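What Is Marble, and Why Do Some Tables Only Look Like It?
A guide for younger readers from the Nyitrai Museum of Everyday Materials
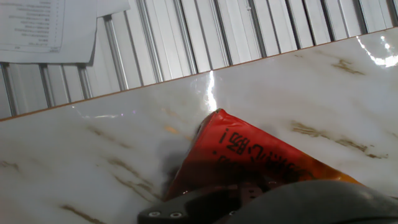
Marble is a kind of stone. It begins as limestone, which is made mostly from the shells and skeletons of tiny sea creatures. When limestone is buried deep underground, it is heated and squeezed for a very long time. The grains inside it grow and lock together, and the limestone becomes marble.

Pure marble is white. Most marble, however, contains small amounts of other materials, such as clay, sand or iron. These form the coloured lines that are called veins. Iron may turn a vein yellow, brown or red. Other materials may leave soft grey patches, rather like clouds.

Where the pattern comes from

Real marble is heavy and costly. It must be cut from the ground in a place called a quarry, sawn into slabs and then polished. A large table top made of marble may need several adults to lift it.

For this reason, many tables have a surface that imitates marble. A white surface with grey clouding and streaks of brown and gold can be made in several ways. Sometimes the pattern is printed on paper and sealed under a clear, hard layer. Sometimes it is printed on glass, or on tiles made from baked clay. The designer studies real stone first, and tries to place the veins so that they do not look too tidy. In nature, one vein may be long and another short, and a few may lie close together in a group.

Why a glossy table shines

Light travels in straight lines. When it meets a very smooth surface, most of the light that bounces off leaves in the same direction. This is why a polished table can show a bright patch or a bright stripe, called glare. If you move your head, the bright patch seems to move as well.

When light meets a rough surface, such as a brick, it bounces off in many directions at once. The brick looks dull, even in a well-lit room. The word for a dull surface is matt.

Try this at home: place a metal spoon and a wooden spoon under the same lamp. Look at each one from the left and then from the right. Which spoon has the brighter spots of light? Do they stay still?

What about a crisp packet?

A snack bag is made from thin plastic, and it shines in a different way. The plastic is smooth, but it is full of creases. Each small fold faces its own direction and sends the light somewhere else. Folds can also make the writing on a packet difficult to read, whether it is in English, Chinese or any other language. Snack makers often choose red and orange for their packets, as these colours stand out well on a pale shelf or table.

The bag has work to do. It keeps out damp air, which would make a crispy snack go soft. The ends are usually sealed with heat, which melts a narrow strip of plastic so that the two sides stick together.

Looking after a table

Real marble can be damaged by lemon juice and vinegar. These are acids, and they leave dull marks on the stone — even after a few minutes. Many imitation surfaces are not harmed by acids, but they can be scratched or spoiled by hot pans. On either kind of table, pupils are asked to wipe up spills with a soft, damp cloth and to place a mat under anything hot.

Words to remember

Quarry: a place where stone is dug or cut from the ground.
Slab: a large, flat piece of stone.
Vein: a line of a different colour running through stone.
Glare: strong light reflected from a shiny surface.
Acid: a sour substance, such as vinegar, that can wear some materials away.

Visiting the museum

The Stone Room holds 685 samples, and visitors may touch the pieces on the lower shelves. School groups should be accompanied by at least 3 adults. Teachers who wish to arrange a visit are asked to write to Magdolna Gulyás in the Education Office. The text of this guide was prepared by Bence Hegyi and was last revised in January.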